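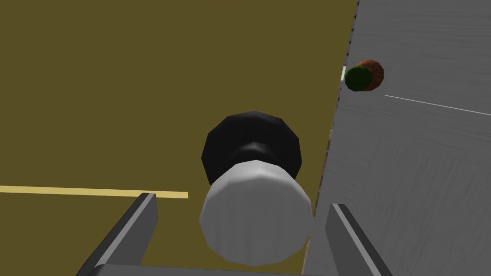 Prellar Trails Opens Overnight Rides to Drustberg Ridge

DRUSTBERG, 17 November 2024 - Hi, I'm Leire Bravo, and I run the rides at Prellar Trails. I've been hoping to send out this release for a very long time, so forgive me if I sound excited. Starting next July, we're taking riders out overnight!

We've always been a day-ride outfit. You come in the morning, you meet your horse, you're home for supper. But every summer I get the same question from people climbing down at the hitching rail (usually a little stiff, usually grinning): can't we just keep going? Well, now you can.

The new trip is 2 days and one night, 18 miles in all, out along Ustell Creek and up to the meadow under Drustberg Ridge. We ride most of the morning, stop for lunch where the creek bends, and get to camp with plenty of daylight left. The second day comes back by the upper trail, which is steeper and, if you ask me, a lot prettier. There's a stretch through the pines where everybody goes quiet.

Meirion Parry will be leading with me. Some of you know Meirion from our half-day rides, and if you don't, you'll like him. He's also doing the camp cooking, so expect chili, skillet cornbread and coffee strong enough to stand a spoon in. Tell us ahead of time if you don't eat meat and he'll make a separate pot.

Tents, sleeping pads, meals and saddlebags are all included. Bring your own sleeping bag, boots with a heel, long pants, a rain jacket and whatever you can't sleep without, as long as it fits in a saddlebag. Please leave the rolling suitcases in the car!

Riders need to be at least 14 years old, and anyone under 18 has to come with a parent or guardian. You don't have to be an expert, but you should be comfortable at a walk and trot and have spent a few hours in the saddle before. If it's been a while, book one of our shorter rides first and we'll see how you feel afterward.

And yes, Bakker is coming. He's our big bay gelding, and half the emails I get are really for him. He'll be carrying a rider on most trips, so if you want him, say so when you book. I can't promise, because we match horses to people by size and experience, but I'll write it down.

We have 41 places for the whole month and we're keeping the groups small. Day rides will run on their usual schedule all summer, so if sleeping on the ground isn't your thing, nothing changes for you.

Booking is open now at the Prellar Trails office or by phone during barn hours. If I don't pick up, I'm out feeding, so leave a message and I'll call you back that evening.

Media contact: Leire Bravo, Prellar Trails, Drustberg. Reporters are welcome to come out for a ride, and we'll lend you a helmet.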